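News > Clubs & Competitions > Kirstead Robotics

Posted Wednesday
By the Kirstead Robotics Club press desk

Kirstead Students Take Two-Armed Robot to the Baltitz Open Build

KIRSTEAD – I get to write the good news this time, so bear with me, because I'm pretty excited! Our club has been accepted into the Baltitz Open Build in January, and we're going in the furniture division with Ilie, the two-armed robot our students have been programming since the start of the school year.

The furniture division is new for us. Last year we did sorting, and we placed fourth, and we were happy with that (some of us were very happy with that). This time the robot has to help put together a small piece of household furniture from loose parts inside a time limit. Our team picked a stool. It sounded easy when we voted on it. A stool has legs, a seat and a few bits of hardware, and a person can do it while watching TV. For a robot, just keeping the seat still is a full week of arguing.

So that's what the students have been working on after class, with one arm holding and the other one free for the next part. They write the motions in Plillell, the student-built control program our older members started and our newer members keep improving.

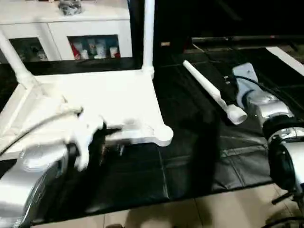
Ilie's left gripper on the edge of the stool seat during a practice session.

The team has logged 337 practice attempts so far, and every one of them is in a shared notebook with a comment on what went wrong or right. Some of the comments are only one word long and I can't print them all. The grip on the seat edge gets more pages than anything else – how hard to squeeze, where to put the fingers, when to let go. Four students work on the arms, and the rest of the club is split between code, parts and the poster we have to bring to Baltitz.

We also want to say thank you to the families and neighbors who came to our pancake breakfast. It brought in $300, and all of it goes toward the van.

Want to see Ilie in person? We're holding an open practice next Wednesday at 4 p.m. in the Kirstead shop room. It's free, kids are welcome, and the students love questions, so bring plenty. If you'd like to join the club, sign-up sheets will be at the door – you don't need any experience with robots or with code.

Reporters are welcome at the open practice too. Please check in at the school's front office when you arrive.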